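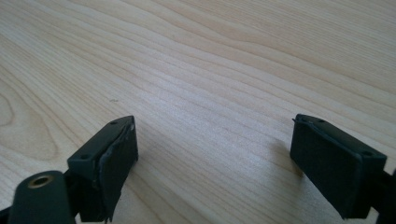
Washington Bittencourt owed the bank 1387 and had sold the truck to cover part of it. His sister drove him home from Cultero. He sat at the pale wood, where the grain ran in long wavy bands, and read the letter again. It gave him until January.

"You could ask Brandão," she said.

"I asked him."

She made coffee. Neither of them brought up their father.

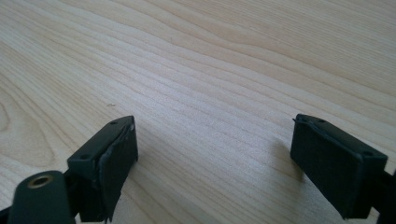

Brandão called after supper. He would take the lower field for eight months — no longer — and pay up front. Washington listened with his eyes on a tiny dark speck on the tabletop, left of the middle. He said he would have to think about it.

"Think fast," Brandão said, and hung up.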